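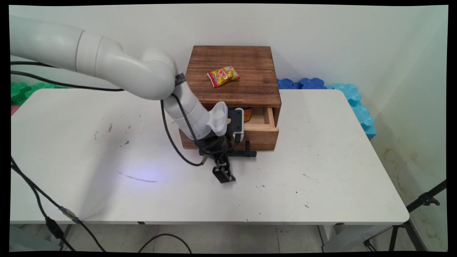

The woman who runs the lost-property desk at the Hindano ferry terminal would like it known that she does not have your umbrella. She has 265 umbrellas, and yours could be any of them.

"People come in and say it's black," she says. "I take them to the back and show them the wall. They go quiet."

She took the job for a summer and has held it for 30 years, through two changes of ferry company and one change of carpet. The rules have stayed put. Anything handed in is tagged, shelved and kept for 200 days, after which it goes to the charity shop in Skotalo, where she has more than once watched an owner buy back his own hat.

"He haggled, too," she says. "Got it for 3 dollars. I didn't say a word. It looked good on him."

June is when the shelves fill up. Sandals come in singly. So do crutches, a subject on which she has given up speculating. Phones are claimed within the hour, wedding rings within the week, and library books never. The Chae branch now sends someone over on the morning boat to collect them.

Does she lose things herself? She considers the question for longer than seems necessary.

"My reading glasses. Twice this month."

And did anyone hand them in?

"I did," she says. "Filled out the form and everything. You have to describe the item and sign for it, and I wasn't going to make an exception."

The desk closes at five. A man off the late boat from Mirach is already at the window, asking about an umbrella.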